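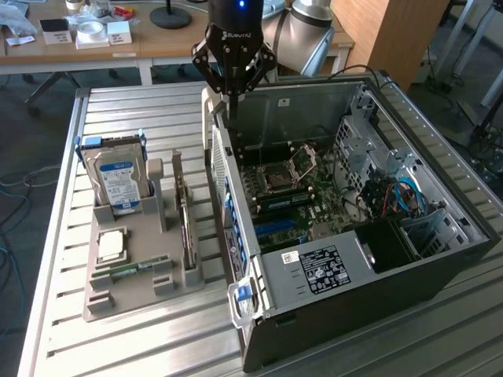
About Walico

Hi, I'm Vilgot Viklund, and I started Walico because I wanted to see a robot put a memory stick into a computer. I'd been fixing desktops for most of my adult life by then, first at my uncle's shop (Viklund Repairs, long gone, it's a nail salon now) and later for a school district, and I figured a memory stick was the easy bit. You line it up, you push, it clicks. How hard could it be? I gave myself a summer. That was a good few summers ago!

We're a small research company in Komelton, five of us most days and six when our intern is in. We work on one thing, which is teaching robot arms to take desktop computers apart and put them back together. We don't sell robots and we don't sell computers. What we sell, when we sell anything, is the method, plus our help getting it running on your bench. The rest of the time we're paid by research grants and by a couple of refurbishers who are tired of waiting for us to finish.

What we work on

The usual way to get a robot to do something like this is to program every position by hand. Put the case exactly here, put the drive exactly there, bolt everything down and off you go. It works beautifully if you're making the same machine all day long. Refurbishers aren't. They get a pallet of old towers from an office clear-out and there might be nine different models in it, some with a drive cage on one side and some on the other, with cables stuffed wherever the last person stuffed them.

So our arm has to learn the job more the way I learned it, by handling a lot of computers. We lay the tower on its side with the panel off, and the loose parts wait next to it in a gray 3D-printed tray. The tray is my favorite thing in the building, I'll admit. It has a slot or a cradle for each kind of part – processor, memory, hard drive, expansion card – and that means the arm always picks up a part at a known angle. We're on the eleventh version. Version four had lovely rounded corners and parts wouldn't stay put in it, so we don't talk about version four.

The Nasar method

Our method is called Nasar, after the street our first workshop was on. It doesn't stand for anything, and please stop sending me suggestions.

The idea is pretty simple and it goes backwards. Taking a part out is a lot easier than putting it in. When a memory stick is already in its slot, you know it's in the right place, and if you pull it straight up you've just drawn the exact path you'd need to follow to get it back in. Play that in reverse and you have a decent example of an insertion, without a person having to steer the arm through one.

We do that over and over. A person seats the part properly by hand. The arm grips it and eases it out, recording where it is and how hard it's pushing and pulling the whole way. Then it tries to go back in along the same line. At first it only backs out a tiny bit before turning around, so it can hardly miss. Once it's getting those right we let it back out farther, and then farther again, and in the end it's starting from the tray.

There's a catch, and it took us a winter to get around it. Pulling and pushing don't feel the same. A stick lets go all at once on the way out, but on the way in it resists, then resists more, then gives. If you only replay the path, the arm stops short every single time because it thinks it has hit something. (For weeks we had an extremely polite robot that would set the memory on top of the slot and leave it there.) What we do now is keep the path from the removal and learn the force separately, from the tries where the arm turned around and went back in. The two get joined up at the end. Our intern calls it "borrowing the road but not the driving," and I've stolen that for every talk I give.

How it's going

We've recorded 3170 removals so far, over a mix of parts and towers. Memory is the strongest. In our last full test we ran 300 memory insertions on towers the arm hadn't trained on, and 261 of them seated all the way. I'd love to have that higher. Most of the misses were the same kind of miss, where one end of the stick goes down and the other end doesn't, and if you've ever built a PC you know precisely the one I mean.

Expansion cards are coming along. They have the bracket at the back to worry about, and the arm has to tuck that in while it's keeping the card level, so it's really two jobs at once. Hard drives on rails are fine if there are no cables in the way. There are always cables in the way.

Processors we treat very gently. We practice with dead boards and dead chips, and the arm places the chip with hardly any force at all, then lets go. A person still checks it before the bracket gets closed. I don't think we'll change that this year. Bent pins make me sad in a way I can't fully explain to my family.

And the cables themselves? No idea yet! We have some early work on moving a bundle out of the way and holding it there, and it's the thing I'm most excited about and also the thing I'd least like to be asked about by a reviewer.

The workshop

Our test room is 318 square feet, which sounds fine until you put a robot cell, a work table, a desk and shelves of old towers in it. The work table is built from slotted aluminum, so we can clamp just about anything to it and shift it over when we change our minds. Everything on the bench gets moved a little every morning on purpose. If the arm only works when the tower is in yesterday's spot, we want to find that out before you do.

We have about 1000 old computers to work with, nearly all in storage across the parking lot. Most came from schools and offices in and near Komelton. When we've finished with one, it gets put back together (by us, with screwdrivers) and goes to a refurbisher if it runs and to a recycler if it doesn't.

Working with us

If you run a refurbishing line and you'd like to know whether this could help you, write to us and tell us what's on your pallets. Photos of the insides are great. The messier the better, really. We'll tell you plainly which parts we think an arm could handle today, and for quite a few of you the answer will be "memory, and maybe the drives."

If you're a student or a researcher, we share our removal recordings on request along with the print files for the tray. Let us know which gripper you've got, as the cradles are cut to leave room for the fingers on ours and you may need to open them up a bit. We take one intern each July. You don't need to have worked with robots before. It does help a lot if you've taken a computer apart and had a screw left over.

And if you're just curious, we open the workshop every Tuesday at 4 p.m. and you can come watch. It's slow going, I should warn you. An insertion takes longer than you'd think, and there's a lot of me muttering at a screen in between. But people do tend to lean in when the fingers get close to the case, and when the stick goes down you can hear it click from the doorway.

– Vilgot

Shared 46 times | 4 comments

deskside_dana
I came by on a Tuesday with my son and he has now taken our old family PC apart on the dining table. So thanks for that, I guess! He wants to know if the arm ever drops anything.

Vilgot (Walico)
Tell him yes, plenty. Drives are the worst because they're heavy and smooth. There's a foam mat we put down when we try a new grip.

R. Oakes
Does the backwards trick still work if the slot has a latch you need to open first? Some of our boards latch at one end only.

Vilgot (Walico)
Sort of. We open the latches by hand before the arm starts, so it's only learning the push. One-end boards are a bit worse for us than two-end ones and I don't have a good reason why yet. If you can spare a couple of yours, I'd gladly take them.

Contact: use the form or call the workshop, weekdays | © Walico, Komelton | Back to top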